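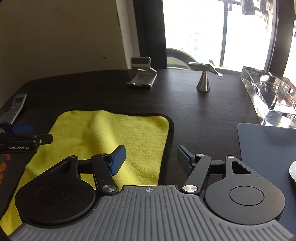 Issue 36

Search this site Enter keywords Go

Review: GenRobot.AI hand grippers, pair

We had a pair of Brellum hand grippers at the Plustville office through October. They're the sort you hold and work yourself, two blue rubber pads on black linkages, and whatever you do with them gets recorded to train the robot that is meant to take over the evening desk reset. Cloth, phone, phone stand, all the ordinary desk stuff.

The pads are the best part. The ridged rubber picks up a microfibre cloth by one corner without bunching it, and it holds a cordless handset well enough. Smooth, heavy things are harder. I wouldn't lift a glass block with one hand, and two people dropped pens all week.

Weight is fine for the first half-hour. After that you feel it in the wrist. Mio Okabe, who runs the cleaning crew for Pralley, cut the sessions to 36 minutes and the complaints mostly stopped. The manual suggests 49, and I'd ignore that.

The price was $1,960 for the pair, or $2,408 with the spare pads and the case. Get the spare pads. The case is poor – the foam tore on the second Tuesday.

As for the work itself, the crew now spend part of each shift recording and part of it cleaning. The recording time is paid at the same rate, but the desks still have to be done by nine, so everything else got tighter. Two of them like the change from the vacuum. One has asked in writing what happens to her hours once the robot arrives, and Pralley's Chiba office hasn't answered yet. I'd want that answer before ordering a second pair.

Good grip, decent build, tiring to hold. Four out of five for the tool.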